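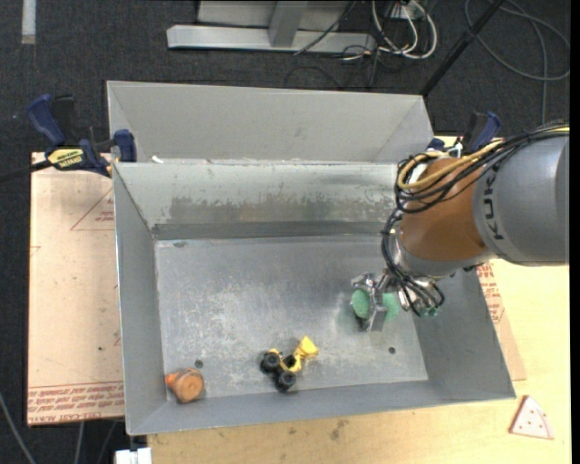

Home | Working Groups | Minutes | Guidance Notes | Contact

Bin-Picking Good Practice Group – Minutes of the November Meeting
Posted in November by the group secretary
Reading time: 5 minutes

The meeting opened at 2:00 in the upstairs room at Ledesma, and the chair began by thanking our hosts for having us again, and for the soup, which was very welcome after the drive most of us had in the rain. Members from Clollus and Astar were present, along with our hosts from Ledesma and two newcomers from the training side of Astar, who were given a warm welcome and a copy of the guidance notes so far. Apologies had been received from the member who usually looks after the glossary.

1. Minutes of the last meeting

These were accepted with one correction. Under item 4 the word "guard" should have read "guide." The secretary is sorry about this and grateful to the member who spotted it, as the sentence made very little sense the other way.

2. Fixing the bin to the table

This took up most of the first hour, and it was a good discussion, so it is set down here at some length. The draft note says that a bin must be "secured" before an arm is allowed to move inside it, and Astar had written to ask what we mean by secured. Clollus felt that bar clamps on two opposite walls are perfectly good for bench work and have the great advantage that anyone can see they are there. Ledesma would like to see bolts on anything that stays in place longer than a single run of trials. Their worry is that a clamp can be nudged by a sleeve or a cable, and that a bin which has turned even a little is no longer where the program thinks it is.

After some back and forth the group settled on wording that most of us could live with. Clamps are acceptable for trials. They are to be checked by hand at the start of each session and again after any contact between the gripper and a wall. Handles should be turned away from the arm's path where the bin allows it. Bins for permanent use are to be bolted, and the note will say so in its own paragraph so that it doesn't get lost.

There was a side discussion on whether a bin has to sit square to the table. The view of the meeting was that it doesn't, provided that its position has been measured as it stands and written on the setup sheet. A member from Astar asked that "as it stands" be put in bold, and this was agreed with some feeling.

3. Cables and hoses at the wrist

Clollus reported on their review of cable dressing. Their advice is to leave enough slack for the wrist to turn through everything the task calls for, and then to run the whole range slowly by hand guiding before any automatic motion, watching the loops as you go. Loops that reach lower than the fingers of the gripper should be tied back. Air hoses get the same treatment as cables, and the fittings at the ends are to be looked at as part of the same check – the draft had quite forgotten the fittings, and several of us were glad to have them put in.

Cables on the floor were raised as well. Ledesma asked for a firm rule that nothing crosses the spot where a person stands to reach the stop button. Agreed without a vote. The rest of the floor is left to each site, though we do encourage everyone to take a fresh look at their own.

4. Test objects

The Astirness project has asked us for a recommended set of objects for practice picks, and there was real enthusiasm for this one. Toys remain the favorite. They are cheap, they come in awkward shapes, and a small vehicle with wheels and a bucket gives a gripper much more to think about than a block does. Flat pieces were thought just as useful, along with round discs, which like to settle against a wall or into a corner where the fingers have trouble getting around them.

The following was agreed for the draft:

Objects should be kept together in a labeled tub and returned to it at the end of the day.
Anything cracked or with a loose part comes out of the set.
Objects that are not part of the current trial may stay on the table only if they are outside the arm's reach, and the setup sheet should say where they are.
Corner picks are to be reported separately from picks in the open part of the floor.

On that last point, Clollus reminded us that their own figures looked a good deal better before they started doing this, and we thank them for their frankness. Astirness had proposed 2000 picks as the length of a full trial. The meeting accepted this, with the understanding that a trial may be spread over more than one day so long as the setup check is repeated each time.

5. Worn bins

Astar asked whether a scratched metal floor should be replaced. Opinion was divided. Shiny metal is difficult for a camera at the best of times, and some members find that scuffing helps by dulling the glare, while others have had scratches picked up as edges of objects. We will not set a limit on wear for now. Sites are asked to note the state of the bin and to keep the same one for the whole of a trial. Burrs and sharp edges are another matter and must be dealt with before anyone puts a hand in.

6. Reaching into the bin

The wording from last time stands: the arm is stopped, and confirmed stopped, before a hand goes in, however small the thing to be picked out. Ledesma offered to draft a card for the bench with this in large type, and the offer was gladly taken up.

7. Any other business

The guidance notes now run to 24 pages, and it was asked, kindly, whether they might be shorter. The secretary will try.

Actions

Clollus – revised text on cables, hoses and fittings.
Ledesma – bench card; paragraph on bolted bins.
Astar – trial version of the setup sheet, with a line for objects left on the table.
Secretary – reply to Astirness on the object set; shorten the notes.

The meeting closed at 4:30. The next one will be at Clollus, who ask that anyone coming by car let them know beforehand so that spaces can be kept in the front lot.

Previous minutes | Next | Back to Working Groups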